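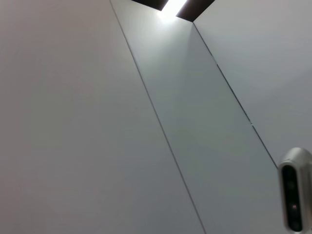 Tidenitz (film review)

Reviewed by Yaa Lamptey, 8 February 2019

Tidenitz opened on a small number of screens in November and did better than its distributor expected, so it is now getting a second run at the larger cinemas. I missed it the first time. I saw it at the Jondthorpe Picture House on a weekday afternoon.

The story is simple. A ferry company in a small port is going to close its last route, and the two remaining skippers, a father and his grown-up daughter, have one winter to decide what to do with themselves. He wants to buy the boat. She has been offered a job inland and has not told him. Most of the film takes place on the crossing itself or in the ticket office, and there are long stretches where they talk about engine parts and tide times and say very little else.

The first half hour is the weakest part. There is too much setting up, including a council meeting that could have been cut to a few lines, and a voice-over which then disappears and never comes back. I would guess it was added late. Once the weather turns and the passengers start to drop away, the film settles down and gets a good deal better.

The daughter is the better written of the two leads. She has a scene on the phone to the new employer where she keeps putting her hand over the receiver, and you learn more from it than from the argument that follows later. The father is played very quietly, perhaps too quietly, as some of his lines were hard to catch even from the middle rows.
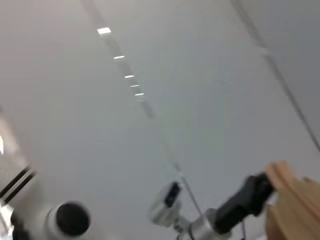

The sound is a problem in general. The engine is loud, as it should be, but the music is mixed at nearly the same level and there is a lot of it. The piano theme comes in at least once too often during the storm.

The photography is good. The director has kept the camera low on the boat, and the sea looks grey and flat and cold for most of the running time. There are no postcard shots of the harbour until the last reel, and by then you are glad of them.

Clallex, the company that put it out, has kept the price of afternoon tickets down for this second run, and there were 73 of us in an 80-seat room according to the board in the foyer, so it seems to be working. The film has no trailer worth watching, by the way. It gives away the letter.

I would not go twice, but I was not bored after the opening and I have thought about the ending since. Children will find it slow.

Rating: 3 out of 5

Shares: 73
Comments: 3

marshlight
Agree about the voice-over. I kept waiting for it to come back and explain who was talking.

Pete in row F
Thought the father was the best thing in it. You can't have an old ferryman shouting his lines. Would have given it a 4.

tansy_b
Is the letter in the trailer the one from the bank or the one from her mother? Don't answer if it's a spoiler.

Recent reviews
Dogbe and Daughters
The Long Platform
Half Board
A Winter Lodger 2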